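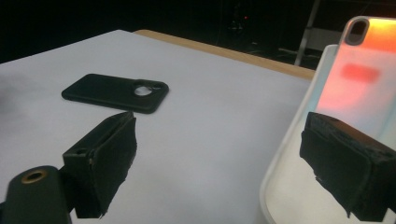
Figure 1. The black case, lying back up on the white table, and the clear case, held nearly upright.

What Happens to a Phone Case After the Phone
Final report, Materials in Everyday Life, spring term
Vadbridge

1. Why phone cases

Our group was asked to pick one household object and follow it from purchase to disposal. The other groups took toasters, umbrellas and a very dignified wooden spoon. We took phone cases, mainly on the grounds that we already owned too many of them and would not have to spend the project budget, which was 110 dollars and had to cover printing.

The question we started with was why people keep cases for phones they no longer have. A case fits one model, sometimes two if the maker was feeling lazy that year, and after that it is a shallow plastic tray with a hole in it. Still, it goes in the drawer. The drawer was full before any of us started this course.

2. What we looked at

We set up a collection box in the Anghel building in April and asked for old cases of any kind. People were generous in the way people are when you offer to take their trash. We left out wallet cases and anything with glitter liquid inside, after an early donation leaked on the sign-in sheet.

For close comparison we chose 2 cases, the ones in Figure 1. One is black and matte, with a raised rim and a large rounded camera cutout. The other is clear plastic. We wanted the plainest cases we could find, with no cartoon animals to sway anybody's feelings.

Handling was done on a white table, so that scuffs and discoloration would show up. This worked well for the clear case and badly for the table, which turned out to have plenty of scuffs of its own. We learned to wipe it down first and to stop writing down marks that stayed put when the case moved.

3. Black versus clear

Everyone in the group went in favoring the clear case. You buy a phone in a nice color, you would like to see the color. The trouble is that a clear case shows everything else too: lint, fingerprints, the receipt you tucked in there in the fall. Several donors told us they gave up on a clear case because it had yellowed, and one described hers as "the color of weak tea," a phrase we then used for the rest of the project.

Black cases were given up for duller reasons. The phone got replaced, or the case went loose at the corners, or the owner was bored. Hardly anyone said a black case looked old. We think this is the main thing black plastic has going for it. It keeps its secrets.

The camera cutout deserves its own paragraph. We had assumed cases went out of use because phones changed size. From what donors told us, the cutout was just as often to blame. A new phone would nearly fit, the buttons would nearly line up, and then the lenses would be sitting half behind plastic. One member of our group used a case like this for an entire semester and submitted lab photos with a dark crescent in the corner of each one. They were graded without comment.

4. The survey

We posted a short form on Cloreo, the campus message board, where it was viewed 1,970 times and filled in by far fewer people than that. We can't claim it represents anyone but the sort of student who answers a form about phone cases. The most common reply to "Why do you still have it?" was some version of "just in case," and we've decided to believe that none of them meant it as a joke.

Very few people had tried to recycle a case. Those who had mostly weren't sure what it was made of. We had the same problem. Many of the donated cases carried no material mark that we could find, and our attempts to sort by bending them produced two piles labeled "bendy" and "less bendy." Our instructor has asked us not to call this a method.

5. Reuse trials

With the cases left over we tried making useful things. A soap dish was the best of them, since the camera cutout makes a decent drain. The plant saucer failed for the same reason. A wall-mounted key tray, hung with putty, lasted until somebody used it for keys.

We also wrote to Prorau, a repair shop near campus, to ask if they would take old cases to give away with secondhand phones. They said yes to clean ones for recent models. They did not want the bendy pile.

6. What we would change

We should have asked donors to write the phone model on each case. Matching them afterward by holding them up to pictures online took most of our lab hours, and we are still arguing over a gray one. We would also put the box somewhere with a lid. It now contains a banana peel and a single glove, and the unclaimed cases are in a drawer.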